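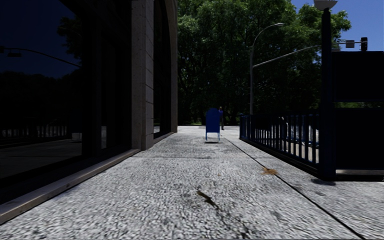 Pavement beside a glass-fronted building.

About Welico

Welico is a small news and research service that covers armed conflict and ceasefire monitoring. We started in Flatthorpe with two editors and a weekly bulletin. We now have a staff of 13 and publish every weekday.

Our archive holds 2574 incident reports. Each one lists the place, the forces involved and the casualties given by each side — where the sides disagree, we print both figures.

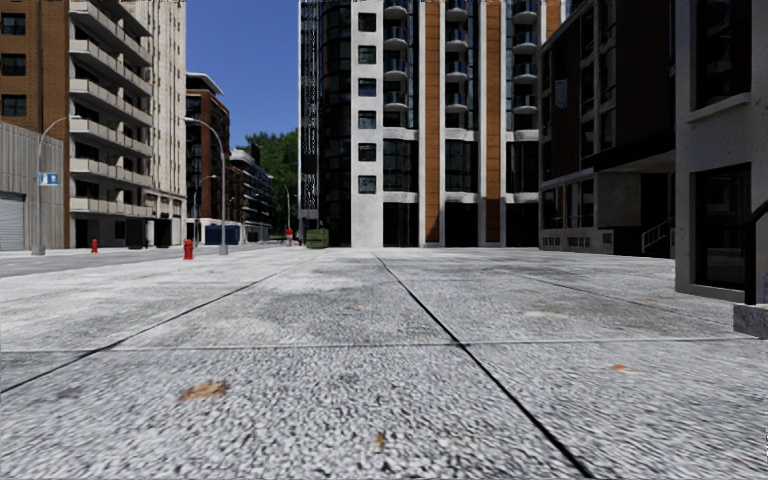
Do you take money from governments or armies?
Our income comes from subscriptions and from the Foley Fund, which has no say in what we publish.

Reporters in the field file to our desk, and a second editor checks every report before it goes out. Corrections stay on the page with the original wording. 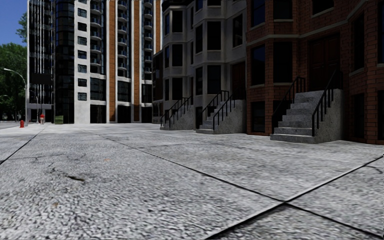
The same rule applies to Troltach, our map of front lines and closed roads. It opened to the public in June and is free to use. Newsrooms that want the full data can write to the Flatthorpe office.

Page last updated 13 Sep 2023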